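Homeo Table Cover Roll, White

Product code: 387
Sold by: Panddale Catering and Hall Supplies
Usually leaves our Stevham warehouse the next working day

Overview

Homeo is our standard white paper table covering. It comes on a cardboard core and is used by village halls, schools, craft clubs, tea rooms and anyone else who needs to cover a lot of tables in a short time. The paper has a smooth face and a slightly rougher back. It is the same paper all the way through, with no plastic layer, so it tears cleanly against a straight edge and can be written or drawn on.

We have stocked it for 11 years and it is still the roll we sell most of. The Seixas embossed roll looks smarter for weddings and formal dinners, but it costs more and does not take a pen well. If you want something plain that can go down in the morning and come up again in the afternoon, order this one.

Specification

Colour: white
Length: 100 m
Width: 1.2 m
Finish: smooth, unprinted, not embossed
Backing: none
Core: cardboard
Rolls per case: 4
Food contact: suitable for dry foods such as bread, biscuits and uncut cake
Waterproof: no

Which width do I need?

Measure across the table, not along it. Most folding tables sold to halls in this country are 76 cm wide, and our roll hangs down 22 cm on each long side. That is enough to hide the edge without getting caught up in people's knees.

On wider tables the drop gets shorter. A table 1 m wide leaves 10 cm each side. Anything wider than the roll will need two lengths side by side, overlapped by a hand's width and taped along the join. For round tables we suggest the Seixas rounds, or a cloth.

How far does a roll go?

A standard 1.8 m folding table takes 2.2 m of paper if you want a small drop at each end. One roll covers 45 tables on that basis, with a metre left over. If you push tables end to end to make long rows, you can run the paper straight down the row and save the extra at each join. For long rows it is quicker with two people, one holding the roll and one walking the loose end down.

Laying it

Wipe the table and let it dry first. Any crumbs or grit will show through as bumps, and a damp table will make the paper cockle.

Unroll with the smooth face up. The paper has been wound tightly and the last few metres of each roll will want to curl, so lay those with the curl facing down and weight the ends for a few minutes. Tape underneath at the corners. Ordinary masking tape is fine on most surfaces, but try a short piece first on varnished or painted furniture.

Pull from the ends and smooth outwards from the middle with the flat of your hand. Do not iron it. We do get asked.

If you only want to cover the working part of a table, cut the paper short and leave the far edge bare. Several of our craft club customers do this so they can clamp things to the back of the table. 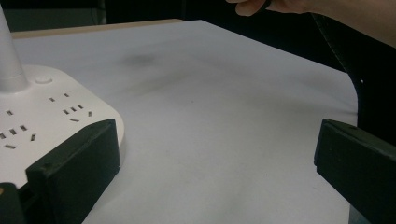 Paper covering does not lie as flat as a starched cloth, and we would sooner say so before you buy. Once it has been unrolled and smoothed by hand you can expect it to look much as this white covering does, with faint creases, a little waviness and perhaps a fold running across one corner, and with a strip of the table's own light wood left showing at the back if you have laid it short. None of this is noticeable once plates or paint pots are down. If you need a completely flat top for photographs or for a display of small items, use card, or lay two thicknesses of paper and pull the upper one tight over the lower.

Marks and spills

White shows everything. Pencil, newsprint and grey clay all leave smudges, and a cup put down wet will leave a ring. Light marks can sometimes be lifted with a soft putty rubber. Do not use a damp cloth, as the surface will break up.

For a spill, blot it and lay a fresh square of paper over the top. Keep the offcuts from your ends for this. Hot dishes should stand on a mat — the paper will not protect the table from heat.

Water will go through in time. For painting with young children, or anything with glue by the bucket, put a wipe-clean cloth underneath and the paper on top.

Storage

Keep rolls dry and stand them on end. If they are stored lying down under other boxes they go slightly oval, and after that they will not run smoothly on a dispenser. Leave the outer wrapper on until you need the roll. Direct sun will yellow the outside layers over a summer, so a cupboard is better than a windowsill.

Dispensers

The roll fits our bench dispenser and our wall dispenser. Both have a serrated cutting bar. It will also go on most other makers' dispensers of the right width, but check the spindle diameter before ordering. Core diameter is printed on the end label of every roll.

Disposal

Clean or lightly marked paper can go in with household paper recycling in most areas. Paper with food, grease or paint on it should go in general waste. Plain white paper with only crumbs or tea on it can be torn up and put on a compost heap. Remove the tape first.

Customer comments

"We use it for the lunch club every Wednesday. It goes on in ten minutes and nobody has to take cloths home to wash. I would like it in cream as well." — Upendo Bakilana

"Bought for printmaking classes. Good and smooth, takes pencil notes, tears straight. The last bit of the first roll was very curly and I ended up using it for wrapping. Second roll was better." — Ketill Þorgeirsson

We have no plans for a cream version at present. The Seixas roll is available in cream and dark green.

Delivery and returns

Single rolls go by parcel carrier. Full cases go by parcel carrier or pallet depending on how many you order. Orders placed before 2 pm are picked the same day. You can also collect from the trade counter at Stevham, which closes for lunch between 1 pm and 1.30 pm. Please ring first if you want more than a case.

Unopened rolls can be returned within 30 days. We cannot take back rolls once the wrapper is off, unless they are faulty. If a roll arrives crushed or wet at the ends, keep the packaging and tell us within two working days so that we can claim from the carrier.

Stock note

Halls tend to order heavily in June for fêtes and end-of-term events, and cases can run short for a week or so. Regular customers can ask the office to set rolls aside.

Related products

Seixas embossed table roll, white, cream or dark green
Seixas paper rounds
Bench dispenser with serrated bar
Wall dispenser with serrated bar
Masking tape, 25 mm
Table cover clips, pack of 4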